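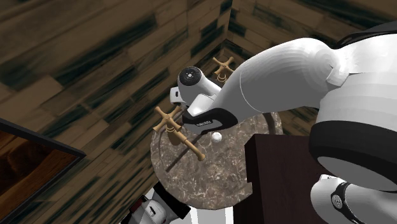
Check the wrist zero before you touch anything else, Hideaki Murakami said on the phone, and don't use the one I wrote down in February. That one's for the old flange.

Where's the new one, I said.

In the notebook. Green notebook.

There were two green notebooks. I didn't tell him. He was boarding.

So. 6th October, twenty past six, and Zavala wanted the Olcombe cell running by morning. The whole washroom, walls and basin and brass taps, on my screen at one end of the office, and the real one eighty miles off with its power locked out until somebody signed. Somebody being me. Get it clean in the model, push the offsets, sign, go home. That was the plan they'd mailed around.

Loaded it. Hit run. Arm came over the basin and stopped.

Fault 251.

Cleared it. Ran it again. 251.

The manual for the Kamberg controller says 251 is "tool frame disagreement, see supplier." The supplier was Gririco. Gririco's line rang for a long time and then played me a message about office hours. I ate half a sandwich. Went through notebook one.

Notebook one was all pumps.

Notebook two had the arm in it, but the pages were out of order, because he'd torn some out and taped them back where there was room. Wrist zero, page after the grease chart. Crossed out. Under it another one, crossed out lighter. Was lighter still good? I tried it. The wrist rolled over in a way I didn't like and I slapped the stop so hard the mouse went off the desk. Nothing to break in there, I know that. My hand didn't.

Sat down. Did it slow.

Took the tool off in the model. Ran the wrist by itself, joint by joint, slow speed, nothing on the end. No fault. Fine. Put the tool back. 251. So the arm knew where it was and it was the gripper lying. Or the numbers for the gripper, same thing at that hour.

Opened the tool file. Finger length, okay. Weight, okay. Pad offset was 5 millimeters.

I went back to the notebook. Grease chart, tape, a phone number for a tire place, then in pencil up the side of the page: *new pads, 8 not 5, TELL OLCOMBE.*

Had he told Olcombe? I called Olcombe. A night guard picked up and said he could see the machine from where he was sitting and it wasn't doing anything. I said good. He asked was it supposed to. I said no, not yet, could he look at the pads for me, the bits on the ends of the fingers, was there a mark on them. He was gone a while. I could hear his shoes.

There's an 8 on it, he said. Kind of scratched on.

I thanked him maybe too much.

Changed the file. Saved it under the wrong name, saved it again under the right one, deleted the wrong one, checked I hadn't deleted the right one. Ran it. No fault. Arm over the basin, wrist down past the taps, which is teh tight part, always was, whoever put two cross handles that close to a robot never had to teach one. Stopped it with the fingers on either side of the teal piece and swung the view around to look.
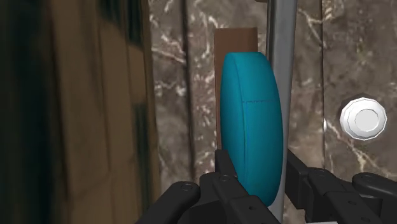 *Pads, teal piece, bar. Offset at 8.*

I wanted to see the clearance on the bar side. You can read it off as a number but I don't feel it as a number, so I put my nose nearly on the glass. Then I read the number. It was in limits. I read it again anyway.

Then the long run. Zavala's sheet asked for 27 cycles without a stop and somebody watching. I watched. Around the middle the office lights went off on the timer and I had to stand up and wave my arms at the ceiling, and I was sure I'd turn back around and find it red. Still green. Still going.

Murakami called from the other airport while the last few were running.

Did you find it?

Eight, I said. You wrote eight up the side.

I did? A long breath, some announcement behind him. Did I tell Olcombe?

I looked at the push button on the screen, the gray one, waiting on my initials.

I'm telling them now, I said, and typed my intials in, and got them wrong, and typed them again.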